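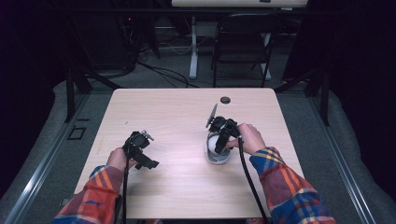

1. Background and scope

This report looks at how fatal falls on stairs are covered in local news and how the facts in the first report change in later ones. It was written for the Media and Public Record course by Yi-an Bae and handed in on 9 July 2018.

The case is the death of a stage actor at the Tosolell, a theater in Clelton, in May. He fell on the back stairs between the dressing rooms and the stage door. His name is left out at the request of the course office, and he is called "the actor" throughout.

Two outlets covered the death from the first day: the Clelton edition of the Bundgaard papers and the Tudville evening bulletin. Other sites copied one or the other and were not treated as separate sources.

2. Method

All items published in the first 24 hours were saved as plain text. Later items were added until both outlets stopped reporting on the case. Each item was split into single claims, and each claim was marked with its source as given in the text: police, theater, family, witness, or none. A claim was coded as changed if a later item from the same outlet gave a different version, whether or not the change was pointed out to the reader.

Headlines were coded apart from body text. Photo captions were left out. Reader comments were not saved.

3. Results

3.1 Place of the fall

The Bundgaard item first said the actor fell "at home." The next version moved the fall to the theater. The old wording stayed in the page summary, so search results went on showing it after the body text had been corrected. The Tudville bulletin had the theater from the start but put the fall on the front staircase, which the public uses. It later ran a correction at the foot of the page.

3.2 Cause of death

Both outlets named a head injury before any official statement had been released. Bundgaard gave no source. Tudville cited "people at the theater." The police statement confirmed the injury and said the death was being handled as an accident. Neither outlet went back to add the source to its early text.

3.3 Age and career

The two outlets gave ages that differed by 3 years. The Tudville figure matched the printed program from the actor's last production and was taken as correct. Bundgaard changed its figure without a note. His list of roles was the same in both and followed the theater's own biography, in places word for word.

3.4 Headlines

Early headlines used the present tense and named the stairs. Later ones dropped the stairs and used the title of his best-known play. The URL kept the first headline in every case.

4. Discussion

The body text became more accurate with each version. Summaries, URLs and copied items did not follow. A reader who came to the story through search could meet the wrong place of death well after the correction.

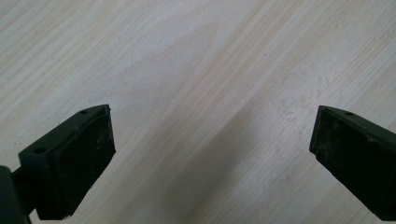 The same holds for the copied items, which were taken from the first version and were not updated in any instance found. Attribution was weakest in the claims that drew the most repetition, mainly the cause of death. Coding was done by one person, and no second coder checked the labels. Some early versions may have been replaced before they could be saved.

5. Further work

The claim sheet could be used on another case with a longer run of coverage. Saving pages at fixed intervals would give a better record of unmarked changes than the manual method used for this report. Broadcast items should be included if transcripts can be obtained.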